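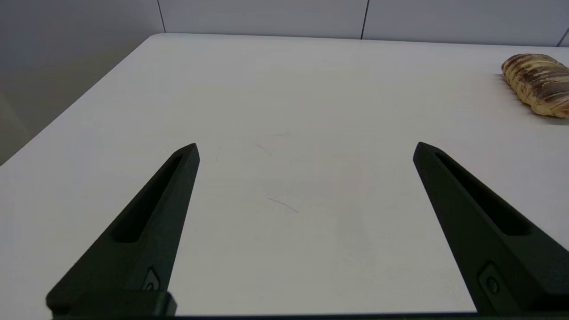

The Uda table in matte white, rounded corners, with the gray panel wall behind it.

Uda Work Table, White

I've been selling tables out of the Diltitau shop long enough to have strong feelings about tabletops, and the Uda is the one I keep pointing people at. It's a big, plain, white top with a smooth matte surface and rounded corners, and I love it. People come in wanting drawers and cable trays and flip-up bits, and then they run a hand across this one and go quiet for a minute (I did the same thing the first time I met it!).

The matte finish is the main reason I'd pick it over the Mfinanga, our shinier top. I used a Mfinanga at home for two winters and it was fine, but by four in the afternoon the sun came straight in the window and bounced right up into my face. The Uda stays soft to look at all day. If you do close-up work, like sewing, model kits, sorting beads or fixing watches, you'll be glad of that. Small dark things show up beautifully on it too. I dropped a black screw on mine last week and had it back in my hand in a second.

Rounded corners sound like a tiny detail until you've walked past a square one in a narrow room with your arms full. My hip has opinions on this. They also make it easier to tuck the table into a corner without gouging the paint, though I'd still leave yourself a little space to get a cloth down the side.

What you get

One tabletop, white, matte
Leg set, packed flat in the same box
Hex key and all the bolts
2 spare foot pads

The table comes 119 cm wide. It weighs 43 pounds boxed, so I can get it up a flight of stairs by myself, but I complain the whole way and you'd be better off with a friend. Putting it together takes me one cup of coffee. Lay the top face down on a blanket, leave all the bolts loose until every leg is on, then tighten them up. I skipped the blanket once. Please use the blanket.

Cleaning

Warm water, a drop of dish soap, soft cloth. Pencil comes off with an ordinary white eraser. Stay away from scouring powder, as it'll leave you with a shiny patch right where you scrubbed, and there's no getting the matte back after that. Hot pans need a trivet. Coffee rings wipe away if you catch them the same day, and mostly if you don't.

Does it match anything?

Gray, very nicely. Pale walls in general. If you already own the Stidenik shelf, the whites are close but the shelf is a touch warmer, so I'd put them on different walls if that kind of thing bugs you (it bugs me).

A note from a customer

"Bought one for cutting patterns and came back in March for a second. They sit side by side and I can finally lay out a whole coat." Bogumił Szczepańska

Returns are fine as long as the top isn't scratched and you've kept the box. Spare leg sets and foot pads are always on the shelf, just ask for the Uda ones, the Mfinanga bolts are a different thread and won't fit.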